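A Tuesday at the Sutness open workshop

The 206 bus drops you at the bottom of the hill and not the top, which I'd have liked to know before I put my good boots on. Anyway, I got to Sutness by ten, was given a lanyard and a very decent coffee, and had a whole day of poking at other people's hands. Robot hands! I've been using the same two-finger parallel gripper for three years now and I've grown fond of it the way you do with an old tin opener, but we've got money to spend before the end of the year and I promised I'd look at some proper alternatives and write it all up. So, the write-up.

They run the open workshop every September. You get a badge with your name spelled nearly right, a timetable that everybody ignores by eleven, and free run of the benches as long as you book a slot at the ones you want to touch. I booked four and got 3, as the suction people had packed up by the time I found them.

First bench was Gumside, who make soft grippers. I liked them a lot. The fingers are a squashy silicone sort of thing blown up with air, and you can chuck more or less any fruit at them. I had a go with a plum, a bread roll and my own glasses case, and it picked all of them up first time (the glasses case with a bit of a sag in the middle). Where it fell down was anything flat. A beer mat defeated it completely, and we do a lot of flat. They quoted me 40 working days for delivery, and the compressor is extra, and it's loud. Not unbearable, but you'd want it in a cupboard. I asked about finger life and got a slightly woolly answer, so I've written to them since.

Then Kashyap, who don't make grippers at all but do the controllers. I nearly skipped it, and I'm glad I didn't. They had the same arm set up twice, side by side, one on the stock controller and one on theirs, and you could lean on each and feel the difference. Theirs gives way like a person who's being polite. The stock one gives way like a filing cabinet. I spent far too long just pushing it about and grinning. The software is a bit of a pig, mind you: 59 parameters on the first page, all of them abbreviated, and the chap on the bench had to look up two of them himself. If we went that way I'd want a day's training thrown in.

Lunch was sandwiches in a corridor. Egg, mostly.

The afternoon was what I'd come for, the Kumo bench, where they had a pair of multi-fingered hands going. I'd only seen clips of these before, and clips always make me suspicious. The job was a nice plain one, a scrunched-up bit of paper and a small bin with a flip-up lid, and you could stand as near as you liked so long as you kept behind the tape. I hung about there for most of an hour. What I wanted to see was how the fingers and thumb would share the work on something that light and that lumpy, as my own gripper either squashes paper flat or spits it out sideways.

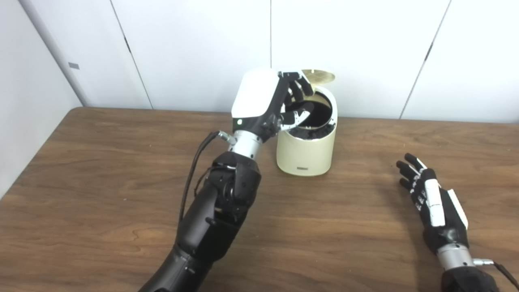
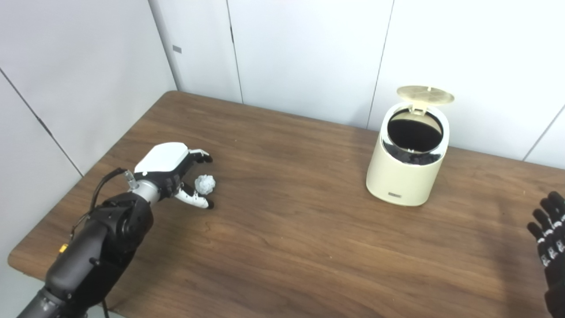

Thumb underneath for the hold, which was the bit I wanted a picture of:

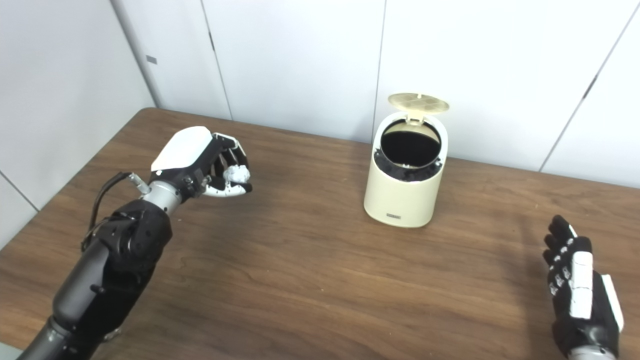 Jhair Huanca reckoned I was being too easily pleased, and that a decent pair of padded jaws would do the same job for a fraction of the price and half the cabling. Paper forgives you, was the argument; it gives wherever you press it, so a five-fingered grip and a two-fingered one look equally clever. Try it with a pencil lying flat, or a teaspoon, and then see which hand you'd want to take home.

Fair point, and I've been chewing on it ever since. I did ask if we could try a pencil and the answer was a friendly no, not on the day, because they'd have had to change over what the thing was set up to do and there was a queue behind me by then. So I can't settle it. What I can say is what I noticed. The thumb is what I'd be paying for. On the hand I've got at home there's no such thing as under, you come in from both sides and hope. Being able to get something beneath the paper and then bring the fingers round from the top is a different way of going about it, and I could think of half a dozen jobs on our own bench that would be easier for it (the little felt washers, for one, which have been the bane of my life).

Against that, it is a lot of hand. There's a cable at the wrist on each side and I'd worry about snagging it on our shelving, as we haven't got anything like the elbow room they had. You'd be learning to look after a whole lot of small joints too. My gripper has two moving parts and I've still managed to break both.

I also asked about cameras, as I always do, and there was a good long natter with a few of us round the end of the bench about whether you want the view from up top or down at the wrist. I've always been a wrist person. From up top, though, you get the thing you're picking up and the place it's going all in one view, and for a drop into a bin that's very handy. The trouble comes when the hand gets between the camera and whatever it's holding. Both, was the general feeling, if you've got the budget. We haven't.

Where I've got to so far, for those of you who only want the shopping list: Gumside for anything roundish and bruisable, and I'd buy one tomorrow if we did more of that. Kashyap controller, yes please, with training. The Kumo type of hand I'd want on loan for a fortnight before I'd spend a penny, with my own washers and my own teaspoon. I've asked, and they're going to let me know about a loan set after the autumn.

Oh, and if you go next year, there's parking round the back by the loading bay. It isn't on the map they send you. The gate's open from half past eight.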